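Manuais e materiais › História › Ensino superior

Início | Índice | Capítulo anterior | Capítulo seguinte | Glossário

Capítulo 2
A palestra pública como fonte para o historiador

Quando um historiador fala numa sala cheia de pessoas que não são seus colegas, ele faz um trabalho diferente daquele que faz no livro. Este capítulo trata desse trabalho e dos vestígios que ele deixa: o convite, o cartaz, as notas do orador, a gravação, as perguntas do público. São documentos modestos, e durante muito tempo os arquivos universitários não os guardaram com cuidado.

Começamos com um caso. Em 09/03/2018, a historiadora Zdislava Štěpánek apresentou na Sala Estetmont uma palestra sobre o trabalho doméstico nas cidades industriais. O auditório tem 50 lugares e muitas pessoas ficaram de pé. O texto que ela levava escrito ocupava 40 minutos de leitura, mas a gravação mostra que ela deixou as folhas depois da introdução e continuou de memória. Temos, portanto, duas palestras: a que foi preparada e a que foi ouvida. O estudante deve perguntar sempre qual das duas está a citar.

O Fundo Zalewska, onde se conservam as notas, possui 798 peças deste género. Žofie Kuruc, que organizou o inventário, separou os materiais segundo quem os produziu — a instituição, o orador ou o público. É uma divisão útil, embora nem sempre clara. Um cartaz corrigido à mão pelo orador, por exemplo, pertence a quem? Ignacio Segura propôs descrever estas peças duas vezes, com remissão de uma ficha para a outra, e é a solução que seguimos nos exercícios.

As perguntas do público merecem atenção especial. Elas mostram o que os ouvintes já sabiam, o que esperavam ouvir e o que lhes pareceu estranho. Na palestra de Štěpánek, a primeira pergunta não foi sobre fábricas nem salários. Uma senhora quis saber quem cuidava da roupa nas casas onde todos trabalhavam fora, e a discussão ficou neste assunto até ao fim.
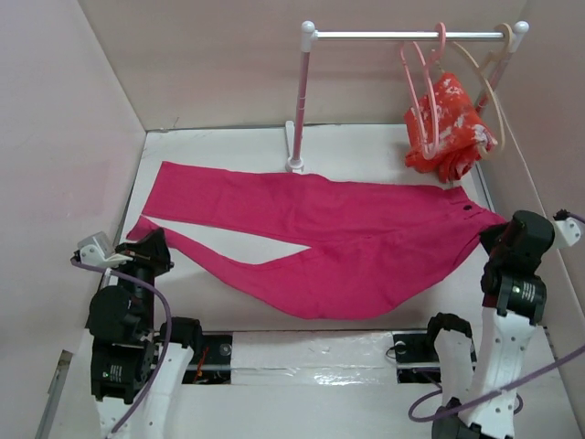 A história do vestuário ensina bem como se passa de um objeto a uma pergunta. Perante uma peça antiga, o investigador anota primeiro a forma e o estado, e só depois procura a época e o dono. O mesmo exercício pode ser feito com roupa de hoje: umas calças cor-de-rosa vivo, estendidas numa superfície branca, já permitem observar o pequeno botão escuro junto da cintura e as rugas onde as pernas se unem ao resto da peça. Quem as vestiu, ou se alguém as vestiu, é coisa que o tecido sozinho não diz. Štěpánka Šimko usa um exercício parecido nas suas aulas introdutórias, antes de entregar aos alunos qualquer documento escrito.

Na secção 2.1 veremos como transcrever a gravação de uma palestra e como assinalar as hesitações, os risos e as interrupções. O leitor que ainda não conhece as normas de transcrição deve consultar primeiro o glossário.

© Edições Meleck | Contacto | Voltar ao topo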